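Home | Projects | Data | Visits | Contact

4 min read · 3 shares · 0 comments

# Brallenau Open Day Recordings

Thank you for stopping by! These are the recordings we made at the Brallenau workshop in April, when we opened the doors for an afternoon and let our neighbors watch the two arms handle bowls (and ask every question they'd been saving up). I'm Ekua Ankrah, and I looked after the table and wrote most of these notes.

## The table

We mark the work surface with blue tape so that visitors and operators can talk about the same rectangle without pointing.

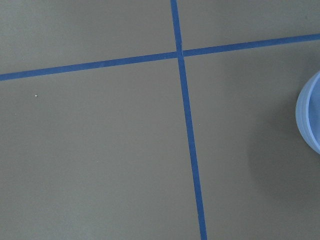

Tape positions are approximate, so please don't use them for calibration. I laid them by eye!

## What's in the set

There are 2,996 clips, and 521 of them carry a short written note from whoever was at the controls. Wrist views and fixed views are in separate folders, `wrist/` and `fixed/`, with matching clip names.

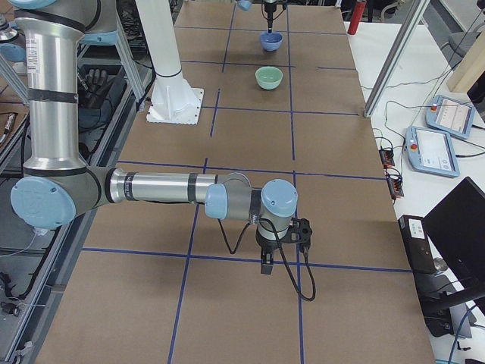 If you only want a taste, `gikau_small` holds 1,000 clips and is much kinder to a slow connection. The Zonis loader reads both versions, though you'll need to set the folder path by hand, which I keep meaning to fix.

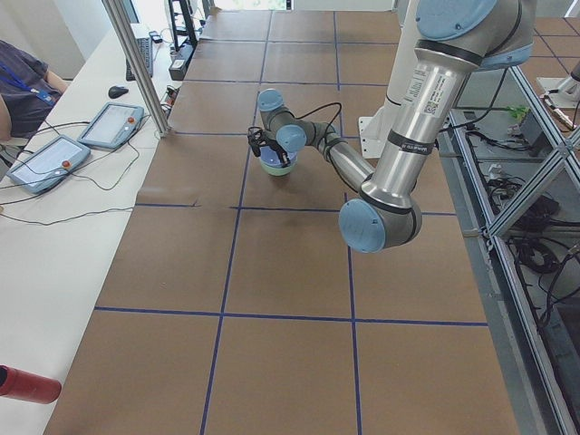

Vol. 3

Earlier volumes came from the Abubakari visit and use a different naming scheme, so please don't merge them without reading `NAMES.md` first.

## Questions

Open an issue and I'll get to it, usually in the evening after supper.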